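Can a robot do small assembly jobs or chores yet?

Asked by Tinside in March

We pack and part-build garden tap kits in a small unit, 8 of us on the bench. Most of it is pushing pegs, collars and rings into plates. I keep seeing robots with proper hands and I'm itching to know — could one do a shift of this? And could it empty my dishwasher after? 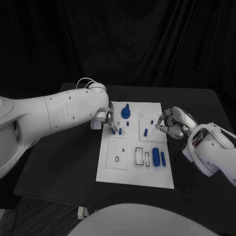

Our kits go out in batches of 149 and the parts arrive jumbled in a tub, so picking them out is half the job.

3 answers

Sternik
No. Get a bowl feeder.

Sólveig Thygesen
Partly, and I think it's a brilliant time to be asking! Pegs into holes sounds like nothing, but your fingers feel the part catch and wiggle it without you thinking. Machines are getting the knack of that, mostly with parts set out neatly on a board.

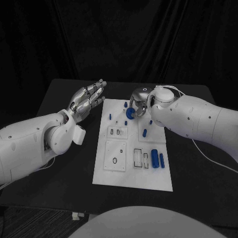 Rings are fun because the grip matters so much: hold one a bit skewed and it jams on the post. I'd try one kit, parts laid out, and time 30 of them against a person. Tipping them in a tub is a much harder ask. Dishwashers too — wet glasses, forks everywhere — but I'd love to be wrong by next year.

Fultis
Agree with Sólveig. What size are your batches over a year? Under 3000 kits I'd stick with people. Also check the noise.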